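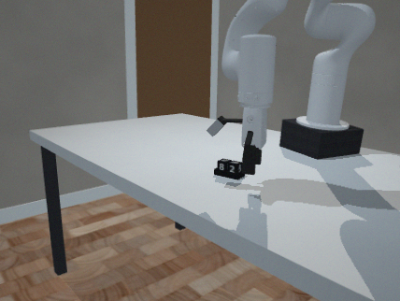

I've been ordering printed giveaways for our little cycle shop for years now, mostly pens, and this spring I finally got bored of pens. So I tried Ullance, who do mugs, tote bags, lanyards and the rest of it, and went for 30 of their cotton totes with our logo on one side. I'd seen one at a trade fair in Ovbridge and liked the feel of it - proper thick cotton, long handles, the sort you'd take to the shops again.

Ordering was easy enough. You upload your artwork, pick a bag colour and get a proof back by email. Mine had the logo far too low (it would have sat under the fold!) so I wrote back and Byung-chul Ahn in their artwork team moved it up and sent me a fresh one before lunch. Lovely chap, very patient with my questions about shades of green. There's a setup charge for each print colour, so my two-colour logo cost more than I'd bargained for, and I do wish they'd put that on the first page and not at the checkout.
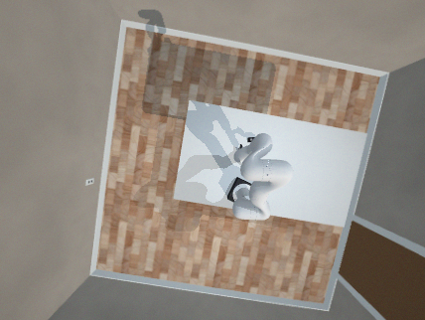 The bags turned up in 7 working days, folded flat in one box. The print is crisp and the green is bang on. I've put mine through the wash four times at 30 degrees and the logo hasn't cracked, though the bag itself has shrunk a bit and the handles have gone slightly curly. I ironed them once and then gave up. Two of the bags had wonky stitching at the base - I sent a photo and got a credit note the same afternoon, no arguing.

How do they compare? Last year's totes came from Undholm and were cheaper, but so thin you could read a till receipt through them, and I still find them scrunched up behind the counter. Cirillo's are nicer than either, with a gusset and an inside pocket, but their minimum order is way beyond a shop our size.

Customers seem to love the Ullance ones, and one lady came back to ask for a second for her sister, so I'll be ordering again in October for the Christmas rush. Navy next time, I think. The natural cotton shows every oily fingerprint, and in a bike shop there are plenty of those.

Four stars from me.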